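**Hand-held grippers: how do you teach cable tasks without losing the will to live?**

*salian_bench, October 2018*

We're showing the robot how to plug a charger into a power strip, using the hand-held grippers with the marker cubes. After 203 demos it mostly copies my dithering. The cable never lies the same way twice. Should I tidy it between goes?

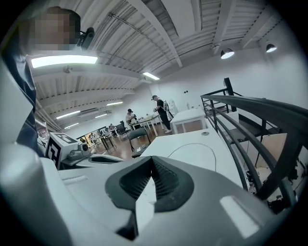 *View from the gripper, white cable on the table.*

**Prandance**

Leave the cable messy, within reason. If every demo starts with the same neat loop, the robot learns that loop and sulks at any other. Do bin the dithering, though. We threw out 90 takes where I'd stopped to think, and I don't miss them. Keep the marker cubes in view of whatever is tracking them, too. It's easy to turn a wrist and hide one. 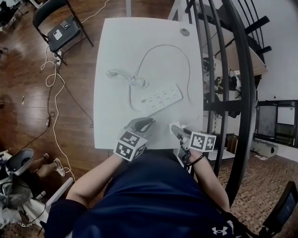 Anivex disagrees about binning the slow ones: keep any take where you fumble and then recover, as the robot will fumble too and ought to know the way back. Only drop the ones where you sit there doing nothing. We kept ours, and over 562 demos later it fumbles with great confidence.

**pirmont**

have you tried a shorter cable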